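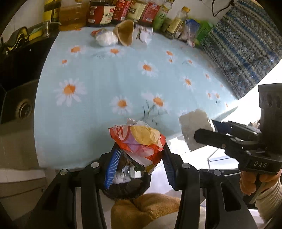 3.2 Sorting of household packaging

Waste was collected from 574 households in two municipalities, Lillar and Skostby, over six weeks beginning in October. Each household received three bags, one for paper, one for plastic and one for residual waste, and was asked to sort as it normally would. No further instructions were given. Bags were weighed on arrival at the Wada transfer station and opened within two days.

Items were assigned to a material class by hand. Packaging made of a single material was classed directly. Wrappers combining paper and plastic (Figure 3) were placed in a separate composite class, regardless of which material made up the larger share by weight. This differs from the Gerkisetti protocol, in which composites are assigned to the heavier fraction – a rule that is hard to apply to crumpled items carrying food residue.

Figure 3. Crumpled wrapper of paper and plastic, composite class.

Composite items were found in all three bag types. In Lillar they were most often placed in the paper bag, while in Skostby the residual bag was the more common choice. The local sorting guides may account for part of this difference. The Lillar guide lists candy and snack wrappers under neither heading, and the Skostby guide sends them to residual waste when the resident is in doubt.

Moisture was a further source of error. Paper taken from bags that also held food containers gained weight before sampling, and the paper fraction is therefore likely to be overstated. A drying step was added for the second half of the collection period – the earlier samples were not corrected. Results for the two halves are reported separately in Section 4.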